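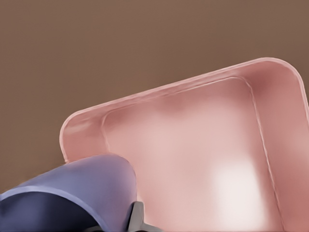 Mehwish Awan
October 30, 2022

1/ The clocks go back next weekend and I have been asked three times this week how I keep a sourdough starter going through the cold months. Writing it down once so I can link to it.

2/ My kitchen in Veltby is on the north side of the building. By December it sits at 62 degrees most mornings. A starter that doubled in four hours in July takes 10 or more now. It's the same starter. It's slow.

3/ First thing people do is feed it more. Don't. If it hasn't peaked and you feed it again, you're thinning out what's there. Do that a few days running and you have flour and water in a jar.

4/ Wait until it has risen and just started to fall. Then feed. In summer I feed 1:5:5 (starter, flour, water by weight). In winter I go down to 1:2:2.

5/ Water temperature does most of the work. I use water at 85 degrees in winter. A cheap thermometer is fine. Mine is old and the lid of the battery case is held on with tape.

6/ Places I've kept the jar: on top of the fridge (good), in the oven with the light on (good until Dong-geon preheated it), next to the radiator (too hot on one side, dry crust on top).

7/ About the oven. Put a note over the dial. We lost a jar and a decent dish towel. I had some starter dried on parchment in the cupboard and was baking again in 8 days.

8/ So, dry some. Spread it thin on parchment, leave it out until it snaps, crumble it into an envelope and write the month on it. To bring it back, cover with lukewarm water, wait until it's soft, add the same weight of flour.

9/ Flour. A spoonful of whole rye in each feed helps more than any gadget. I used to buy Iditach rye in the small bags, then the store stopped carrying it. Any whole rye has done the job -- I can't taste a difference at that amount.

10/ Gudrun Sjögren asked about the gray liquid on top. It's hooch. It means the starter is hungry. Pour it off or stir it in. Stirring it in makes the bread more sour. Pink or orange streaks are a different matter. Throw the whole thing out and wash the jar.

11/ If you bake once a week or less, the fridge is fine. Take it out the night before, feed it, feed it again in the morning, mix the dough when it peaks. After a long stretch in the fridge give it one more feed than you think it needs.

12/ Dough is slow too. My bulk rise is five hours in summer and closer to nine now. I go by the dough -- domed at the edges, some bubbles at the sides, moves when you shake the bowl.

13/ Tumaini, to your question from Friday: yes, you can use the discard straight from the fridge for crackers. Mine go in at 350 until the edges brown. I'll type up the amounts tomorrow.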